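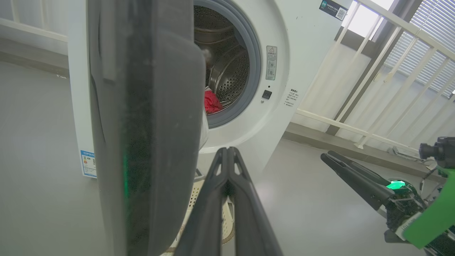
Jussara Meireles told him on the telephone that a letter should be answered within a week, even a bad one, and that he had already taken three.

Zhiqiang Ye said he knew. He had the letter in front of him, under the sugar bowl. It came from the chess club in Sampaio, where he had played every winter for many years, and it said that his last game by post, against a man called Pelico, could not be finished. Mr Pelico had died in February. The club would write the game down as a draw, if Mr Ye agreed.

"Do you agree?" Jussara asked.

"I was winning."

"Were you?"

He looked at the board on the window sill. They had reached move 76. He had a rook and two pawns, and Pelico had a bishop and a king who would not stay still. It was a slow win, but it was a win. He had spent many evenings on it while the washing went round in the next room.

"He always wrote something under his move," he said. "The weather, the price of fish. Once he asked me if I had children, and I answered only with the move."

She was quiet for a moment. Then she said she had to go, her soup was on the fire.
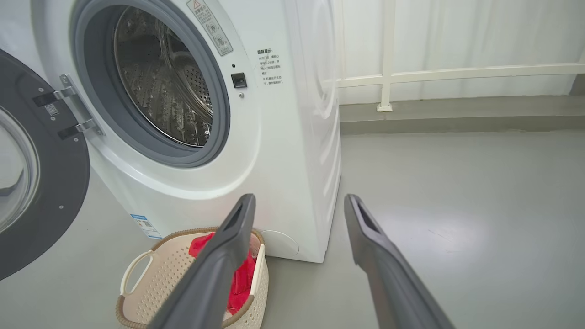 The machine in the next room, with its door open.

After supper he took a clean card and wrote the address of the club. He wrote that he agreed. There was still a lot of white space on the card, and he held the pen over it for some time.

"It has rained here since the morning," he wrote. "Fish is dear. I have one daughter — she lives in Rusisska and she does not play."

He put on his coat and went down to the post box. When he came back he moved Pelico's bishop one square, to a safer place, and turned off the lamp.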